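# Chapter 3: The School Fundraiser and Other Small Economies 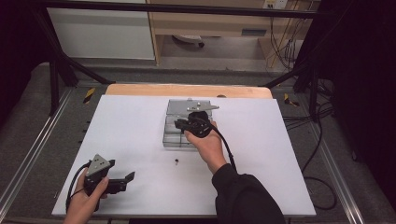
Every school runs on two budgets. The first is printed, approved and stored in a cupboard. The second arrives in envelopes, mostly as coins, and pays for the minibus.

This chapter is concerned with the second. It follows one school, Bruda Secondary, through a September in which pupils tried to raise 800 pounds for a trip to the regional music festival at Fullis. They had a cake sale, a sponsored silence and a non-uniform day, and they had Hamdia Gebretsadik, deputy head, who had run such things before and owned her own cash tin.

The cake sale made 200 pounds, a figure much admired until someone asked what the butter had cost. The parents had paid for the butter. They had then come to the sale and bought the cakes. Economists have a term for this sort of arrangement, and so did several of the parents.

The sponsored silence did better, chiefly among teachers, who pledged with a generosity not seen before or since. Non-uniform day raised a respectable sum and one long argument over whether a football shirt is a uniform. (We return to the argument in Section 3.2, where it turns out to be about fairness.)

As you read, keep a few questions in mind. Who gives to a school appeal, and who feels they can't refuse? What happens to the pupil who comes in uniform on the day because there was no spare pound at home? Should a trip for the choir be paid for by people who have heard the choir?

## Before you begin

Find out how your own school or college raised money last year. Ask at the office, politely, and not at lunchtime. Write down what was sold, who did the work and where the money went. If nobody can tell you the last of these, write that down too.

## Key terms

**Pledge:** a promise to pay later, often much later.

**Gross takings:** what is in the tin.

**Net takings:** what is in the tin once the butter has been paid for.

**Gift in kind:** the butter.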